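Paria Newborn Knit Wrap and Bonnet Set for Photography

Item no. 1258
Sold by Gresitton Baby Props
In stock

Choose color: Oat, Cloud, Dusty Rose, Moss, Walnut

The Paria set is a stretch wrap and a matching bonnet for newborn photo sessions. It is knitted in our workshop by Nazanin Ghasemi and two other knitters, and every set is washed once before it is packed, so you can use it on the day it arrives.

Many photographers have asked us for a wrap that does not slide open when the baby moves the arms. The Paria wrap has a small stitch on the inner side, which holds the layers together without pins or clips. On the outer side the knit is smooth. You can wrap the baby fully, or leave the feet and hands free.

The bonnet has two ties of the same yarn. Please tie them loosely, to the side of the chin, and take the bonnet off when the pictures are finished.

What is in the package
1 wrap, 15 inches wide and 60 inches long before stretching
1 bonnet, newborn size
1 cotton storage bag
1 card with washing instructions

Size
The bonnet is made for babies in the first two weeks. If your client comes later than this, please order the Bikum bonnet, which is one size larger and comes in the same five colors. The wrap fits both ages. For twins we recommend to order two sets in one order, so that both come from the same yarn lot. Small differences of color between lots are possible.

Material
Our yarn comes from the Zervas mill. It is a blend of cotton and soft acrylic, with no wool in it. We changed from the old merino blend in February, after several customers wrote that their studio needed a wool-free option. The old blend is no longer sold, also not on request.

Care
Wash by hand in cool water with a mild soap, or put it in a mesh bag and use the gentle cycle. Dry flat on a towel. Do not hang the wrap when it is heavy with water, it will become longer and will not come back. A little fuzz will show after some washes. You can remove it with a fabric comb, but pull slowly and only in one direction.

Safety
This is a photography prop. It is not for sleep and it is not a toy. An adult must stay within reach of the baby during the whole session. Do not cover the face. Keep the room warm, but check the baby's neck often, because a wrapped baby can become too hot under studio lights.

Shipping and returns
Orders leave our workshop in three working days. Unused sets can be returned in the closed storage bag. For hygiene reasons we cannot take back a set which was already on a baby. If there is a mistake in the knitting, write to Houshang Hassanpour at the order desk and add your order number, and we will send another one.

Customer reviews (272)

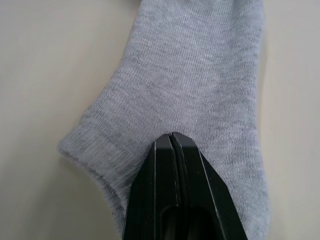 Florence Doucette
Used the Oat set for three sessions so far and it has kept its shape. The wrap is a bit longer than I am used to, so I fold one end under before I start. The bonnet was too small for a nine-day-old who was a big boy at birth, and I wish the size note was higher on the page. Still ordering Moss next.

Reply from the shop
Thank you, Florence. For bigger babies please take the Bikum bonnet also in the first week. We will move the note up.

Omid Salehi
Good stretch, soft, color is the same as on my screen. The storage bag came without its string.

Manouchehr Rostami
Bought for my sister's studio. She asks if the wrap can be ordered without the bonnet.

Reply from the shop
Yes, choose item no. 1602, wrap only. All colors except Walnut.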